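Notebook, November, 7:40 in the morning

Third try at the walnut ink and I think I finally have something worth keeping! Gopinath dropped off another sack of husks from Stirncombe (black, slimy, smelled like a wet basement), so I soaked them overnight in the big enamel pot and had them simmering before anyone else was in. I'm calling this one batch 40, even though half the earlier numbers were Pavithra's oak gall experiments and shouldn't really count.
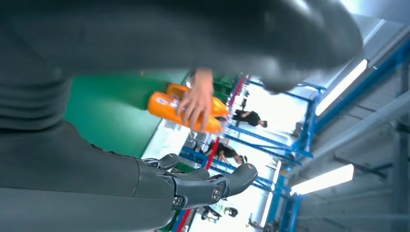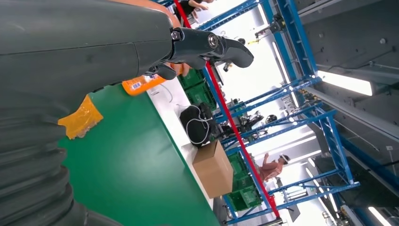
Orange bottle in the first one, gray gripper in the second.

OK, the ink. Starting weight of husks was 3688 grams with the water drained off, and after straining twice through old pillowcase I got 332 ml of concentrate, way less than last time. I let it go too long while I was on the phone with Josée about the paper order. On the plus side, the color is gorgeous, a deep warm brown with none of that green cast we had before. No iron in it yet. Padmavathi wants me to split it and add a rusty nail to half, and I'll do that once I find jars with lids that fit.

Tried it with the Varma nib and with a cut reed. The reed wins by a mile. The nib skips on the upstroke, and I can't tell if that's the ink being thin or the nib being tired, so next round I'll thicken it with a little more gum arabic and use a fresh nib. Clove oil went in at the end, two drops. Last time I forgot and we had fuzz on top in a week, yuck.

Paper notes: the Nultadgate cotton sheet feathers badly, the cheap sketch pad is fine (go figure), and the sized sheet Sharada made in the spring is the best of the bunch. I want more of those, Sharada, if you're reading this!

To do: swatches in the south window, half of each strip covered with foil. Rinse the pot. Order gloves, my thumbs are brown again.

Comments

Padmavathi: Two nails, please, and don't use the galvanized ones.

Josée G.: Sorry about the phone call! Paper order is in.

Sharada: I have four sized sheets left, come get them.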